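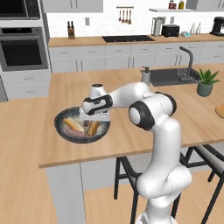
Print this page | E-mail this article

4. What the student teams built, and what we can claim from it

4.1 Setting

The course ran over one term at Lidport, with 6 teams and a shared simulated kitchen. Every team received the same arm model, the same room, and the same written task: remove a named food item from a frying pan without disturbing the others. The teams were free to choose how they got there. Most of them trained a policy from teleoperated demonstrations, which was the method taught in the first weeks and the one the grading sheet quietly favored.

We should say at the outset that we came to this material with doubts. Reports on student robotics projects tend to be written by the people who taught them, and they tend to find that the students learned a great deal. One of us (Marwa Hajji) taught this one. The other authors had no part in the teaching and were given the logs, the code and the final reports after grades were in.

4.2 The pan task

Figure 4 shows the working environment at the moment the hand is lowered into the pan. The difficulty lies in the crowding. The fingers have to come down between pieces of food, and a target of one shape may sit beside another of a quite different shape, with a flat piece lying under a longer one. A policy that has learned only to descend at the center of the pan will sometimes look competent under these conditions. We suspect that at least 2 of the submitted policies did little more than this, and the reports give us no way to rule it out.

Figure 4. Simulated kitchen used for the pan task, with the arm reaching over the island and the gripper fingers in the frying pan.

The rest of the room deserves a word, as three of the reports lean on it. They describe the kitchen as "realistic" and treat this as evidence that the results would carry over to a physical arm. There is a sink, a plant, a rear counter with a toaster and a coffee maker, and a shelf with jars. None of it has any bearing on whether the contact model between finger and food is any good. A sausage that behaves like a rigid block will be just as rigid in a well-furnished room. The Filali team came closest to admitting this, in a footnote.

4.3 Reported results

Each team was asked to run 1000 evaluation episodes with the food placed at random. The instruction did not say what "at random" meant. Utitz (the teams named themselves) moved the pan and the food together, so that the pieces kept the same arrangement relative to each other in every episode. Cinness shuffled the pieces inside a fixed pan. Both reported a single success rate, and the two numbers were then placed side by side in the class presentation, where Utitz was declared the winner. We do not reproduce the ranking, which compares different problems.

There is also the matter of what counted as success. The task sheet asked that the other items be left undisturbed, but the scoring script checked only the final height of the target. An arm could sweep everything else onto the countertop and still score. We replayed a sample of episodes from each team by eye and saw this happen. We did not sample evenly, so we offer no rate.

4.4 What the students took away

In the exit survey, most students agreed that the course had improved their understanding of robot learning. We give this little weight. The survey was handed out in the same session as the final demo, and it had no question that a contented student could have failed. The written reports are better evidence, and they are mixed. Some students could explain why their policy froze when the target lay near the rim. Others put every failure down to "not enough data," including one group whose training loss had stopped moving after 5 epochs.

For the next run, in July, the scoring script will check the position of all the food pieces, and the placement procedure will be supplied as code. Teams will also have to submit a baseline that ignores the camera input altogether. If a blind policy does nearly as well as a trained one, we would like the students to find that out before we do.

Print | E-mail

Related items
- Grading simulated manipulation: notes on the Lidport scoring script
- Teleoperation in the first weeks: is it worth the class time?
- Cinness team report (student work, unedited)
- Exit surveys in project courses: a second look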